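Looking After a Small Home: Notes for Week 9
By Ferhat Karabulut, April

Welcome back, everyone. Last time we got as far as the kitchen, and I promised we would talk about damp, which I could happily do until supper time. Most of the water in the air of a home comes from the people living there – we cook, we bathe, we dry our clothes indoors all winter – and it has to go somewhere.

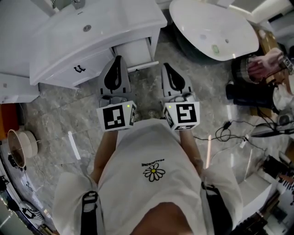
Page 40

Condensation forms when moist air meets a surface that is cooler than it is. Tiles, window panes and outside walls are the usual spots, and the corner behind a wardrobe is a great favourite too (do go and look behind yours this week!). Rising damp is quite another matter, and so is a leaking pipe, so please don't reach for the paint tin until you know which one you have.

When I lived in Grukside I kept a little diary of my bathroom window for a whole winter, and I would love you to try the same for 10 days. Write down when you bathed, how long the window stood open and when the glass cleared.
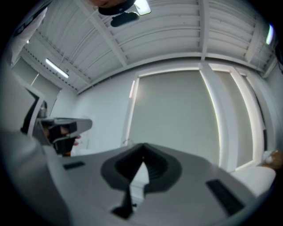
Fig. 2. Grey gripper, with part of a white wall showing through.

For next week, please read the Caltville chapter on airing rooms and bring your diary, however scruffy.

Related notes
Week 8: Kitchens and Steam
Week 10: Draughts and Old Doors
The Greenberg Reading List

Clillari Evening Classes – contact the course office – Back to top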